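Moving the calibration code out of the notebook

I have spent most of this month on the fisheye side of Noller, the small set of tools we use to turn hand-held gripper footage into poses a controller can follow. It is dull work, mostly deleting things, but I said I would write it up.
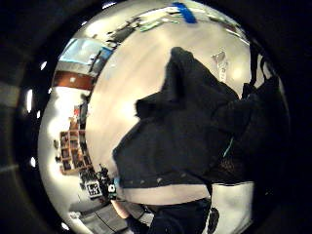
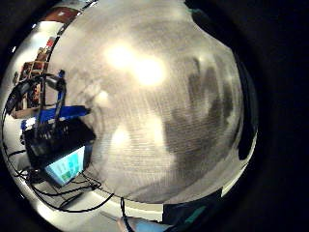
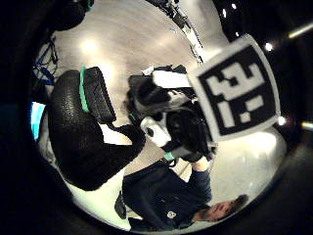
The big square tag on its card, with the rig just next to it.

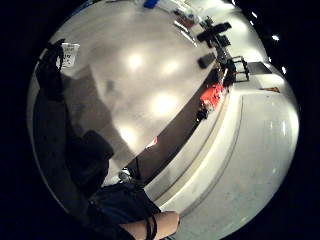

Skokon, August

The old calibration lived in one long notebook. Margarida Meireles wrote it before I joined, and it did the job as long as she was the one running it. It had 7 cells that had to be run in the right order and one that had to be run twice. I have now split it into a command line tool with two steps: fit the lens, then find the tags.

Fitting the lens was the easy part. We had been using a model that behaves well in the middle and goes wrong towards the rim, so a tag low down at the side would come back tilted by a few degrees. Swapping the model took an afternoon. Finding out which of our saved files used the old one took the rest of the week, and I still have a folder called "unsure".

Tag detection is slower. I used to flatten the whole picture first and then search it, but that stretches the edges so much that small tags turn to mush. Now the search runs on the raw circle, and only the corner points get corrected afterwards. On my test set of 215 clips the number with no usable tag dropped to just over 50. Most of those have glare off the floor or a sleeve in the way, and I doubt software will rescue them.

Shiny surfaces are the other nuisance. Our tracker picks up points on anything with texture, including reflections, and those slide about as the camera moves. I tried masking out bright patches by hand and gave up. Panyasiri, our tracking module, now throws away any point that disagrees with the motion sensor for more than 2 seconds. It loses some good points too - I can live with that for now.

Still to do: the time offset between camera and motion sensor is a fixed number in a config file, and it ought to be worked out per recording. Margarida has a branch for this in Skilix, our planner, where a wrong offset shows up as a wobble at the end of each reach. I will merge it once I have read it properly.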